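Wemen swap shelf reopens in bigger room

I popped down to the old Grandell shop in Wemen on my way home, mostly to get out of the rain, and ended up staying until they switched the lights off. The swap shelf is back! If you missed it last year, it was the wobbly bookcase by the library door where you left something you didn't want and took something you did. It closed in the autumn when the library needed the wall for its new heating, and I've had a bag of stuff sitting in my hallway ever since.

The new place is a proper room, with a window and a door that sticks. Hacer Güler, who started the shelf, told me 898 things changed hands in its first year, and she's got the notebook to prove it. "People think it'll be all paperbacks," she said. "We do get a lot of paperbacks. But the bathroom and travel things go first, every time. Put out a decent sponge bag and it's gone before I've written it down."

I can believe it. I went in with two jigsaws and a salad spinner and came out with a travel clock, a tin of buttons and a cushion cover I don't need (my sister has already asked for the cushion cover).
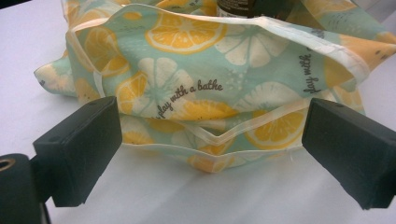 The rules are much the same as before. You can bring up to 4 things per visit, clean and in one piece, and you don't have to bring anything to take something. No electricals for now, and no mattresses, which apparently had to be spelled out. Clothes are fine as long as they fit on the rail, and children's shoes are very welcome.

Rent is the sticky bit. The room costs 3000 euros a year, and so far the money is there until March. Pieter Boersma from the bakery Van Leeuwen has put a jar on his counter, and Kendra Dufour is running a quiz night upstairs at the Murkoton to help fill the gap. I went to her last one and came second from bottom, so do come along and make me look even worse. Tickets are 9 euros with soup included.

I asked Hacer whether she'd ever go back to the library wall if they offered it. She laughed and said she'd miss the window. She would like a second rail, though, and a kettle, and somebody handy with a plane to look at that door.

The shelf is open from two until six in the afternoon on market days. Go round by the side entrance, past the bike racks, and give the door a good shove with your shoulder.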